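4. PACKING THE CABLE SETS

Read section 3 first if you haven't put the mailer boxes together yet. Flat boxes are on the shelf, bundle of 35, part no. 401. The lids tuck in, no tape on the sides.

You need:
Mailer boxes, folded up, lids open
Cable set (black, bagged or loose)
Twist ties
Packing slip
Favex label roll
Green cloth for the back of the table

4.1 Set out the boxes

1. Clear the table. Wipe it down, dust sticks to the cables.
2. Lay the cloth over the back part only. Leave the front bare, you want a hard surface for labels.
3. Open the boxes and stand the lids up at the back. Fold the side flaps of the lid outward so they don't flop in while you load.
4. Check inside each one. Old slips get left in there. Take them out.

Note: don't set out more boxes than you can reach from where you're standing. The rest can wait on the shelf.

4.2 Load the cables

5. Pull one set from the bin. Check the number on the tie tag against the order sheet. Kurno orders are 327, everything going to Wustville is 401-B. They look the same, so read the tag.
6. Work on the box nearest the front edge. Lower the whole bundle in at once. Do not feed it in one end at a time, it springs back out.
7. Let it spread to fill the box, then deal with the loose strands.

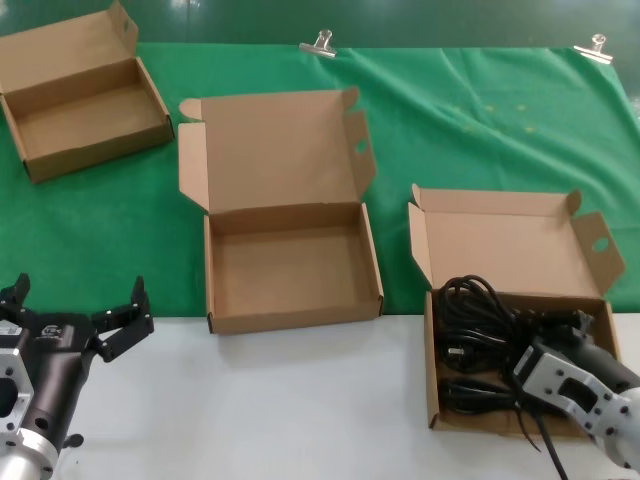 Fig. 6. Cables in the right-hand box, strands still over the front edge. Do step 8 before closing.

8. Tuck every strand back inside. Start with the longest one. Push it down along the side wall and not over the top of the pile.
9. Plugs go in last, in the corners, pins facing in.
10. Press down lightly with a flat hand. If it pushes back hard, take the bundle out, recoil it wider and go again.

CAUTION: Do not bend a cable sharply to make it fit. A kinked cable can fail later with nothing showing on the outside. If you see a kink or a white stress mark, put the set in the reject bin.

CAUTION: Never close the lid on a strand. It cuts into the jacket and the front tuck wont seat.

4.3 Close and label

11. Packing slip on top of the cables, print side up.
12. Fold the lid flaps in, bring the lid down, tuck the front. It should lie flat without holding it.
13. Turn the box once and look at all four sides. Nothing sticking out.
14. Label on the lid, top left. Press from the middle out. For Mac Giolla orders add the second label on the short end, they stack theirs sideways and can't see the top.
15. Move the finished box to the cart. Six to a layer, lids up.

4.4 If something goes wrong

Lid bulges: too much air in the coil. Open, press, recoil if needed. Do not tape it shut.

Front tuck tears: new box. A torn one opens in the mail.

Cables tangled with the next set in the bin: take both sets out and seperate them on the bare part of the table. Not over an open box, small parts drop in and ship by accident.

Tag missing: set it aside for the supervisor. Don't guess the number, even if you are sure.

Box short at end of run: unused boxes can stay open until the next shift if that is the same day. Otherwise close the lids and put them back on the shelf, or they fill up with dust and tie ends.

Go on to section 5 for cart loading and the pickup sheet. Last pickup is 4:30 pm, anything closed after that goes on tommorow's sheet.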